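Cornasel Folding Worktable, White Top
Item 113 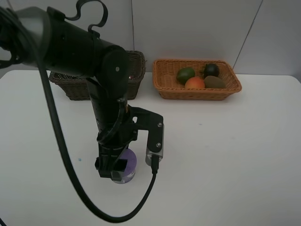 One buyer in Benítez wrote that the top wipes clean with dish soap and a sponge, even after a weekend of gluing model ships, and asked whether the legs could be bought separately. They can. See Spare Parts.

The Cornasel is a light table for sewing, crafts, packing orders or extra seating at the holidays. It folds flat and stores upright behind a door or in a closet.

Details
Top: white, matte finish
Seats: 6
Legs: steel, powder coated, with locking braces
Feet: rubber, replaceable
Warranty: 17 months from delivery
Assembly: none

Care
Use a damp cloth and mild soap. Do not use scouring powder or steel wool. Put a trivet under hot pans. Ink and hair dye should be wiped up right away, as they can leave a mark on a white top.

Spare Parts
Legs, braces and feet are sold singly. Legs from the older Arnar table have a different bolt pattern and will not fit.

Shipping
Ships flat in one carton from our Finow warehouse. Orders of 50 tables or more go by freight, and we will call to set a delivery time. Please check the carton before you sign for it. Returns are accepted if the table is clean and the braces still lock.

Also available: Cornasel bench, carry strap, fitted cloth cover in gray or navy. The navy cover is back in stock in December.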